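Sweat stains on a cotton sun hat - can I wash it without ruining the brim?

Asked by Iwona Brzozowska
10/02/2022
Filed under: Laundry and Clothing Care

Hello everyone, I hope this is the right section. I have a light tan cotton sun hat that I wear for pretty much everything from June until the leaves come down - gardening, the farmers market, walking my sister's dog. It has a wide brim and I love it dearly. The trouble is that the inside band has gone a yellowish brown and there's a faint line starting to show through on the outside, just above the brim. The care tag fell off ages ago so I don't know what it said.

I tried a damp washcloth with dish soap and it helped a little, but then I had a water ring, which was almost worse. My neighbor says to throw it in the washer and stop worrying. I'm scared the brim will come out like a potato chip. Has anyone washed one of these all the way through and had it come out okay? It wasn't an expensive hat but I can't find the same one anymore.

3 answers

Eoin Tully
Cold wash, delicate, air dry. Done it for years with mine.

Vicente Acuña
I'd be a little careful with the washer, Iwona. Some of these hats have a plastic or cardboard stiffener inside the brim, and if yours is cardboard it will turn to mush and there's no getting it back. Bend the brim gently near your ear. If it crackles, stick to spot cleaning. Mine was a Ritex from a garden store and it crackled, and I washed it anyway, so learn from me. Also, no bleach! It turned my sweatband yellower than it was before.

Gil-soo Kong
Marked as helpful by the person who asked

Hi Iwona, I feel for you, I have been through three of these hats and I get attached to every one. Vicente's tip is a good one, so do that first. If the brim is just cloth and stitching all the way through, you can wash the whole thing by hand and it should be fine.

The water ring you got is very common, by the way. It happens when you wet only one patch and the dirt travels to the edge of the damp part and stays there. Getting the whole hat wet at once usually takes care of it.

Fill a basin with cool water and a small squirt of mild liquid detergent. Before the hat goes in, mix baking soda with a little water until it's like toothpaste, rub it into the sweatband with an old soft toothbrush and leave it for 40 minutes. Go easy along the seam. Then put the whole hat under and swish it around, and let it soak a while - I usually go make a cup of tea and forget about it.
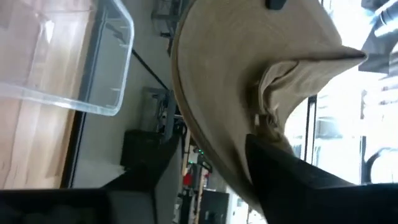 Rinse until the water runs clear, and then rinse once more, as leftover soap can leave its own yellow marks later on. Please don't wring it! Press it between 2 towels, brim and all, and smooth the brim out with your palms while it's damp, working from the crown outward. I dry mine over an upside-down mixing bowl with a towel on it, out of the sun. If the brim still waves at you the next day, a warm iron through a dish towel will settle it down.

Good luck, and let us know how it goes.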